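4. Entering a new listing

1. Sign in to Plelska and choose Add Property.
2. Enter the parcel number, then the street address. Leave the unit field blank for a whole building.
3. Type the floor area in square feet, digits only - 1918, with no comma.
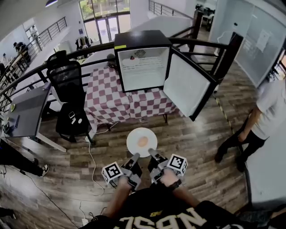
4. Under Lots, enter 2 if an adjoining lot is part of the sale.
5. Choose Save Draft.

Note: Drafts are kept for six months.

Caution: Changing the parcel number after step 5 clears the tax history.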